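Robots on the wallet line, anyone else going through this?

Shop Floor Talk > Automation and Jobs
Started by benchhand_dell

benchhand_dell wrote:
I work finishing and inspection at a small leather goods shop in Dellano. Wallets, card holders, passport covers. In September they put in 2 robot arm stations for inspection and I want to hear from people who have been through the same thing.

The old job: you pick up a card holder, open it, go through every sleeve, check for splits and cloudy plastic, check the stitching, close it, put it in the tray. We had six people doing that. Now there are four of us at inspection and the other two went to packing. No one was laid off. Pay is the same for now.

The arms open the holder and turn the sleeves. A person looks at what gets flagged and makes the call. The sleeves are the hard part, because they stick to each other and the gripper takes two at a time. 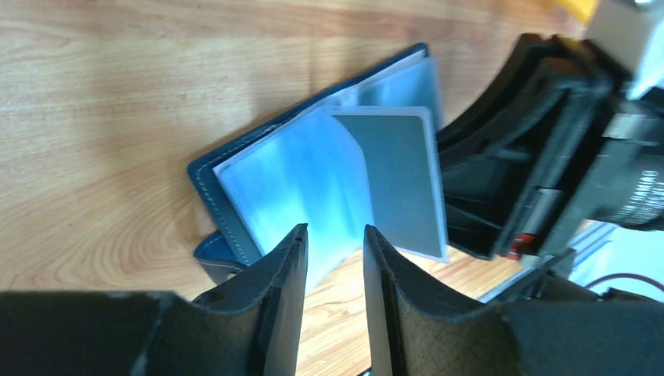

Navy card holder at the station, gripper on the sleeves.

My hands feel better, I will say that. My thumbs used to ache by lunch. But I spend most of the shift standing and waiting for a screen to tell me something is wrong, and the day is a lot longer that way.

Has anyone's job settled down after the first few months, or is this what it is?

kettle_road wrote:
We got arms for trimming three years ago, different trade (rubber parts). It settled. The first winter was bad because every stoppage got blamed on whoever was standing closest. What fixed it was a log sheet at each station. Every stop gets written down with the cause. After a month you could see it was mostly the feed tray.

Ask who is allowed to hit reset. With us it was only the techs at first, so we stood there for twenty minutes at a time. Now all operators are trained on it and it goes on your training record.

mgruber77 wrote:
Nobody laid off "for now." Two people already moved off the line. When someone in packing quits they won't replace them, and that is how it's done everywhere. You have lost two jobs, they just haven't shown up on paper yet.

Sheena Galbraith wrote:
I lead the finishing room at Wiriya, so take this from the other side if you want. I don't agree with mgruber77 that it always goes that way. We kept our headcount and took on repair work we used to turn down. It only worked because the plan was in writing before the stations were switched on. If your shop has not put anything in writing, ask for it now while they still need your help to get the thing running.

On the sleeves: we had double picks too. Soft plastic is worse after it has been sitting in a stack. We started fanning the sleeves by hand before loading and the double picks dropped. It does add a step for the loader, and that has to be counted in their rate. Ours was not counted at first and people were rightly annoyed.

mgruber77 wrote:
So a person does the hard part by hand and then the robot does the easy part. What did you buy it for?

Sheena Galbraith wrote:
For the wrists. I had people out every year with strain from opening and bending the same item all day. Fanning a stack once is a different motion from going through every sleeve. You can say that is not worth the money, but I would not go back.

benchhand_dell wrote:
Thanks. Nothing in writing here that I know of. The target on the board is 2,000 a week per station and no one has said how that number was picked. We are not hitting it.

Only the tech can reset. He covers our other building in Faltodville as well, so if he is over there we wait.

kettle_road wrote:
Then that goes on your log sheet too. Put down the time you called and the time he got there. Don't argue about it, just hand in the sheet.

pallet_jo wrote:
I was moved from inspection to packing at Jetumik when ours went in. Nobody asked me. Packing is fine but I knew leather, I could tell a bad edge by touch, and that doesn't get used now. My old lead still walks over with pieces to ask me about. I'd like that to be part of my job title or else I'd like her to stop.

benchhand_dell wrote:
That is close to what one of our two says. I'll pass it on to her.

I have a meeting with the floor manager next week. I'm going to bring up reset training, where the target came from, and something in writing on headcount. Will post what he says.

mgruber77 wrote:
Get the headcount one signed.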